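Using a drying rack inside the sink basin

A rack placed in the basin keeps drip water off the countertop and needs no tray. It costs sink space, so it suits kitchens with a dishwasher for the bulk of the load, or a single large basin that is rarely filled. The method described is the one used in the Skadevden kitchen, which has a long run of white countertop and one stainless steel sink.

Choosing the rack

Measure the floor of the basin, not the opening at the top. Most pressed steel basins taper, and a rack cut to the opening will sit on the curved corners and rock. Subtract 2 cm from the shorter floor dimension to get the maximum width of the rack.

Slot spacing decides what will stand up. Closely spaced slots hold flat plates well and deep bowls badly. If most of the load is soup bowls, use a rack with an open section at one end. The Brustis guide sheet covers both layouts; the Borkowska sheet covers plates only.

Check the underside for feet. A rack that lies flat on the steel blocks the flow of water to the drain and leaves a film under the ribs. Rubber feet should be removable for washing.

Positioning

1. Clear and rinse the basin. Food particles left under the rack are difficult to reach later.

2. Set the rack at one end, clear of the drain. The strainer must lift out without moving the rack.

3. Turn the slots so that plates go in from the working side.

4. Run the tap at normal pressure. If the stream hits the rack, move the rack farther along or turn the spout. A swivel spout should be parked over the open part of the basin.

Loading

Wash in the open part of the basin, rinse, and let each plate run off for a moment before it goes in the rack. Hold it by the rim and tilt it over the sink. 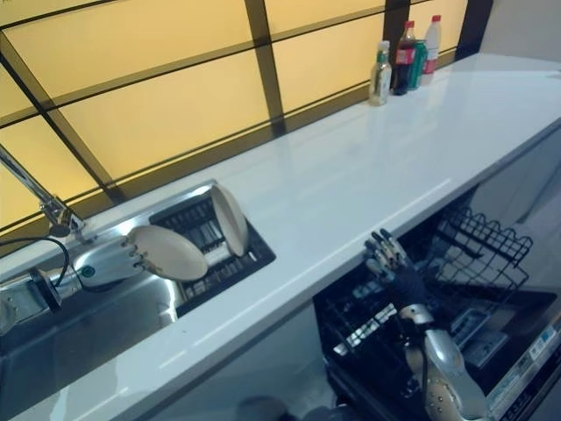 Plates loaded by the rim into the black rack at the end of the basin.

Start with the slot farthest from the tap and work back toward it, which keeps rinse water off the plates already standing. Place the first plate fully upright or with a slight lean, and give the following ones the same lean. Two plates leaning in opposite directions will touch at the top edge and dry with a mark at the point of contact.

Leave one empty slot between dinner plates. Side plates can go in adjacent slots if the rims do not touch. Do not mix sizes within a row – a small plate behind a large one dries slowly.

Glasses and cups are better dried on a folded towel on the countertop. Knives should not be stood in a plate rack at all.

Drying time

Glazed plates rinsed in hot water are normally dry in 9 to 10 minutes, apart from the foot ring. Wipe the ring before stacking. With a cold rinse, allow over twice as long or use a cloth.

Care of the rack and basin

Lift the rack out at the end of the day and rinse both sides. Once a week, brush between the ribs with dish soap. Scale shows up clearly on black plastic or coated wire; a cloth soaked in white vinegar and laid over the rack for ten minutes will loosen it. Rinse thoroughly, and do not leave vinegar standing on the steel.

Wipe the basin in the direction of the brushed grain. On gloss countertops, dry the strip next to the sink as well – water spots there are visible from across the room.

Fidance Household Notes | Contact | Copyright 2022 | Back to top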